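February 2020

Day one of the Onari trial and I've had too much coffee, so this will be long. I promised myself I'd write it up every night of the trial so that when Radek asks me what I think we should do, I'm not just making something up on the spot like I did with the label printer. (We still own the label printer. It lives under my desk and I put my feet on it.)

So. The trial. Onari sells a software kit that lets you set up a robot arm in a make-believe kitchen and have it practice plating and moving food before you ever buy an arm. That's the pitch, anyway. You pick a counter, you pick your plates, you pick from a list of foods, and then you write it a job or let their planner write one. We get three weeks free and then it's $2,882 for the year, per seat, and they would love for us to have more than one seat. Tien-fu on their sales side has called me twice already. He's very nice and he says "per seat" the way other people say "per my last email."

I got in at seven because I wanted the big computer before Shu-fen's people needed it for the menu files. Installing took until almost ten! The download was fine, but the license key came in an email with a space stuck on the end of it, and if you paste in the space it tells you your subscription has expired. In 1970. I sat there for a good half hour thinking I'd broken the clock. Ka-ming walked by, looked at it for two seconds, hit backspace and kept walking. I will be hearing about that until May at least.

Once it was in, though, I have to say I liked it. It comes with a bunch of kitchens already built and they're nicer than my kitchen. I'd love to know who picks out the tile for these things. I spent way too long just spinning the view around and looking at the counters, and So-ying came over and did the same thing, and then she wanted to know if there was one with an island. There's one with an island. We looked at that for a while too.

The starter job in the manual is to move a hot dog from one plate to the other plate. It's such a small thing and I was weirdly nervous about it. The manual calls it Lesson A and tells you to allow fifteen minutes. I allowed fifteen minutes. It was lunchtime when I got to the part where you press Run.

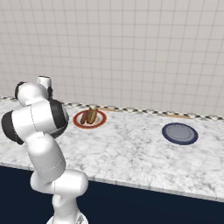 What slowed me down was the names. Everything in the kitchen has a name the planner uses, and the names aren't the ones on the menus. I kept typing "plate" and it kept asking me which plate, fair enough, and then I'd tell it and it would say it didn't know that plate. You have to click on the thing, open a little side panel and copy the name out of there. Once I knew that, it went a lot faster. But why isn't that on page one? It's on page 183. I know because I wrote it on a sticky note and stuck it to the monitor, and So-ying added a frowny face.

The other thing is that the sausage and the bun count as separate things. I'd figured a hot dog was a hot dog. To Onari you've got two objects that happen to be near each other, and if you want them to travel together you have to say so, or do two trips. For us that could be good, really, because the whole reason Illstead is even thinking about this is the school lunches, and in the school lunches nothing travels together. The bun goes in one place and the hot part goes in another and the fruit cup goes wherever there's room. But it would have been nice to hear it from Tien-fu before I told the entire office that the robot couldn't understand a hot dog.

I did get runs going after lunch. My notes from the afternoon, mostly so I can read them back to Tien-fu tomorrow:

The speed slider goes from slow to "full" and there's no number on it anywhere. Radek is going to ask me for a number.

The undo is wonderful. You can back all the way up to the start of a run and nothing complains. I wish I had this for email.

Changing the plates is easy, two clicks. Changing the food is easy if it's on the list. The list has a lot of fruit and hardly any of what we serve. No sandwiches at all! I asked the help chat and a person named only "Support" said you can bring in your own shapes, and then sent me a link to a page about bringing in your own shapes that said "coming soon."

It saves every run, even the terrible ones, and they go in a folder that isn't the folder you chose. I found it by accident.

Sound effects are on by default. Turn these off before anybody is on the phone.

The one run I was proud of, the bun let go a little early and ended up hanging over the rim of the plate it was headed for. It stayed there, though, and Ka-ming said he'd eat it. I moved the drop point over a bit and tried again and it landed in the middle, and I made a noise, and Shu-fen put her head around the door to see if I was all right. Then I ran the same thing again with nothing changed and it missed. I don't understand that yet. If it's make-believe, shouldn't it do the same thing every time? There's a setting called "variation" that I think is the reason, and it was turned up when I opened it. I'll try it at zero tomorrow. Ka-ming says no, leave it on, real buns aren't all the same either, and that's a fair point, but I'd like to get one clean day first so I know what clean looks like.

Tsang called around three o'clock. They're the other company we're looking at, the ones who do the whole thing for you as a service. You send them your menu and your trays and they send back a report that says which arm to buy and how long each tray will take. No seats, no install, no key with a space on it. But it's $2,000 per menu and we have a lot of menus. We change them every season, and Villport wants its own on top of that because of the peanut thing. Their woman on the phone was lovely and wouldn't give me a sample report, only a brochure. I told her I'd think about it. I've written it down here so I do think about it.

Where I've gotten to, end of day one, and Radek, if you're reading over my shoulder, go away, it isn't finished: I like using it. I was having fun by four, which I didn't expect at all when I was staring at 1970. I think somebody who isn't a programmer (me) could get decent at it in a week or so. What I can't tell is whether it tells you anything true. An arm can do a beautiful job on a computer counter and that doesn't get one single tray out the door. Onari says their customers see it carry over, but they're selling it, and when I asked Tien-fu if I could talk to one of those customers he said he'd circle back. So that's on the list. Get him to circle back.

Also on the list – find out if we can put in our own trays. The plates are pretty but we don't use plates. We use those beige trays with the compartments, and half of them are warped from the dishwasher, and I would really like to see what it does with a warped tray. So-ying says she'll measure a few for me if I bring donuts. I said Thursday. She said she meant good donuts, from the place by the bridge, and she'd know.

I also want to try Lesson B, where you have it swap what's on two plates. You need a third place to put something down, if you think about it. I thought about it in the car the whole way home and missed my exit.

Mom called while I was making dinner and I tried to explain what I did all day. She listened very politely and then asked if the robot could come do her gutters. I burned the rice a little. Going to bed – the big computer is only mine until nine tomorrow and then it's menus all day.

Sticky note for the morning: variation to zero, ask about the slider, sound OFF.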